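Kitchen tips: setting up a worktop for a robot arm

Updated 7 Feb 2024

Can a machine do the kitchen chores yet? Some of them, slowly, and only if the worktop is set out for it. The notes below apply to a fixed arm with a fingered hand, such as the Gakier or the older Pristholm, and to practice runs in the Tamalmont kitchen simulator.

1. Clear the middle of the worktop
Leave open counter between the hand and the chopping board. The arm needs room to lower and turn the wrist before it reaches anything. Bowls go to the back, boxes and small appliances behind the board, and the heavy pot to the far side. A rendered layout of this sort, with a tan board, a black pot and pale marble, is a fair starting point. Note how close the fingertips come to the white bowl at the back; move the bowl if the task does not call for it.
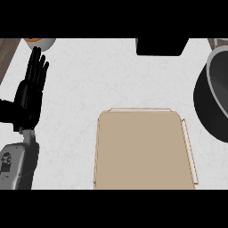 2. Fix the board
A board that slides will spoil every later step. Put a damp cloth or a rubber mat under it. Check the position again after each wash.

3. Keep loads light
Set the limit at 1000 g for lifting and less for pouring. An empty pan is usually within reach of the current hands. A full one is a job for a person.

4. Choose the chore
Moving a dry bowl from one spot to another works well. In our October trial in the Stan test kitchen, the arm moved a plastic bowl correctly in 96 of 100 attempts. Wiping a flat surface is acceptable if the cloth is folded first. Peeling, draining pasta and scrubbing burnt pans are still done faster and better by hand.

5. Practise in simulation first
Run a new task 3000 times in software before trying it on the real worktop. Shiny pots and pale counters should be included, as reflections can upset the depth reading. Expect a lower success rate on the real counter.

6. Clean the hand
Wipe the finger joints after use with a cloth that is barely damp. Do not spray. Flour in a joint should be brushed out dry. Allow five minutes before switching the arm back on.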